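Student visa packet – my last check before mailing

I do this one at the kitchen table with coffee, usually before 9 a.m., and I tick in pencil.

[x] Passport good for the whole course. Mine runs out in May, well after I finish, so fine.
[x] Photocopies of every stamped page. Yes, the faded ones too!
[x] School letter, signed. Gotcombe sent theirs unsigned the first time and I nearly missed it.
[ ] Bank statements, last 4 months. Still one short – the Ulness branch says it's in the mail.

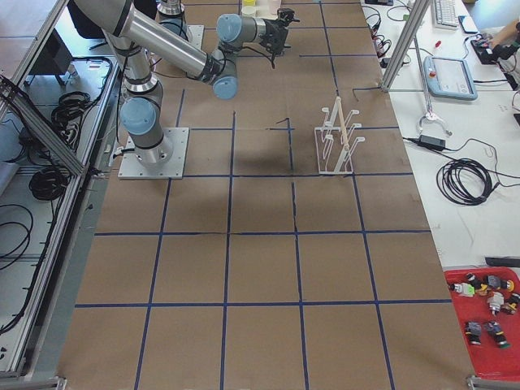

[x] Translations stamped on each sheet. Mwanahawa Kashindye did mine and she was quick (and very patient with my grandma's handwriting).
[x] Name spelled the same everywhere. I found "Kariuki" with two i's in the middle on my lease, so I got a new copy.
[ ] Health cover for the full stay. Mine stops around 12 days early, so I need to call them back.
[x] Fee receipt stapled to the front.

Two boxes open, so it isn't going out yet. I'll update when they're done.

4 comments | 60 shares

Contact | © Dedano | Back to top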